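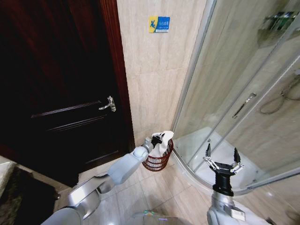

Why does my phone see the Pumport but refuse to send anything to it?
The phone has found the Pumport over Bluetooth, which handles discovery only. Files travel over the local wireless network, and the phone has to join that network before a transfer can start. Complete the steps in this section once for each phone or tablet.

Section 2: Pairing a phone and sending your first file

Before you start

Install the Clirkard app on the phone. The Pumport must be plugged in, with its status light steady white. If the light is blinking amber, the unit is still starting up. Wait for it to turn steady before you continue.

You will need the pairing code from the label on the underside of the unit. The code on the carton is the serial number and will not work.

Pairing

1. Turn on Bluetooth and Wi-Fi on the phone.
2. Open Clirkard and tap Add Device.
3. Press and hold the Link button on the Pumport until the light turns blue, then let go.
4. Select your Pumport from the list. If you have more than one, match the last four digits of the serial number.
5. Enter the pairing code and tap Confirm.
6. When the app asks to join the local network, tap Allow.
7. Wait for the light to return to steady white. The phone now appears under Paired Devices.

Note: Some phones drop a wireless network that has no internet connection. If yours shows a message about this, choose Stay Connected. The Pumport does not need the internet to move files.

Note: Location permission is required on some older Android phones for Bluetooth scanning. You can turn it off again after pairing.

Sending a file

1. In Clirkard, tap Send.
2. Choose one or more files. A single batch can hold up to 125 files.
3. Tap the name of the Pumport.
4. Keep the app open until Complete appears next to each file.

Received files are saved in the Inbox folder on the attached drive. A file with the same name as an existing one is saved with a number added to the end. Nothing is overwritten.

CAUTION: Do not unplug the drive while the light is blinking green. Doing so can damage files already on the drive, including ones that were not part of the transfer.

Sending from a computer

1. Connect the computer to the same network as the Pumport.
2. Open Clirkard Desktop. The Pumport should be listed in the left panel.
3. Drag files onto its name.

If the Pumport is not listed, your firewall may be blocking it. Allow incoming and outgoing traffic on port 2695, then restart Clirkard Desktop. Guest networks often keep devices from seeing each other, so use the main network where you can.

If a transfer stops

Error 1479 means the connection was lost partway through. Move the phone closer to the Pumport and tap Resume. Files marked Complete are not sent again.

If the error comes back, turn off any VPN on the phone and try once more. If that does not help, remove the phone from Paired Devices, forget the Pumport in the phone's Bluetooth settings, and repeat the pairing steps.

CAUTION: A factory reset erases all pairings and network settings. Files on the attached drive are kept.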